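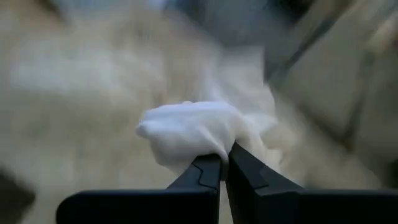 Flirno Stage Race: Rider and Team FAQ

How long is the race?
The race runs over 6 stages and covers 414 km in total. Stage lengths are listed in the road book, which is issued to each team at registration.

What is the highest point on the route?
The summit of the Handar climb on stage four, at 2,246 m. Riders must carry a rain jacket or have one available in the team car from the foot of the climb.

How many riders can a team enter?
Seven starters and two named reserves. A reserve can replace a starter until the team managers' meeting closes. No changes are accepted after that, including for illness.

Can I enter without a team?
No. Riders without a team can apply for a place on the composite squad sponsored by Worko. Applications close at the end of May and should include results from the last two seasons.

How is the general classification calculated?
By adding each rider's stage times, less any time bonuses, plus any time penalties. Bonuses of ten, six and four seconds are given to the first three riders on each road stage. There are no bonuses in the time trial.

What happens if two riders are level on time?
Fractions of a second from the time trial are added back in. If the riders are still level, the lower sum of stage placings decides, and then the better placing on the last stage.

What is the time limit?
12 percent of the winner's time on flat stages, 18 percent on mountain stages and 30 percent in the time trial. The race jury can extend the limit in bad weather or after a road blockage.

I crashed near the finish. Do I lose time?
On flat stages, a rider who crashes or has a mechanical problem inside the last 3,000 m is given the time of the group they were in. The rule does not apply on stage four or in the time trial.

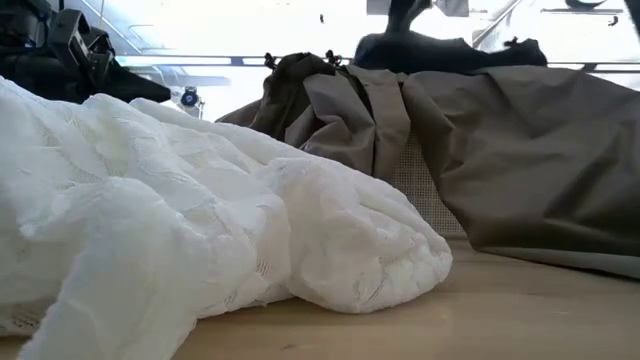
White lace fabric on a light wooden tabletop.

Is there neutral service?
Yes. Nguyen-Tran runs two cars and one motorcycle. They carry wheels for rim and disc brakes. Spare bikes are carried in the cars only – pedals are not supplied, so hand yours in before the stage if you want them fitted.

Where can riders take food and bottles?
From the team car after the first 30 km and until the last 20 km, or in the marked feed zone. Bottles and wrappers may be dropped only in the litter zones. The first offense is a fine, the second a time penalty.

When is sign-on?
It opens at 8:30 a.m. and closes at 9:40 a.m. on road stages. For the time trial, report to the bike check 20 minutes before your start time.

Are race radios allowed?
Yes, on road stages. Teams must use the assigned channel. Radios are not allowed in the time trial.

How do I contest a result?
The team manager must hand a written protest to the chief judge, Priya Montoya, within 30 minutes of the results being posted. Protests sent by email are not considered.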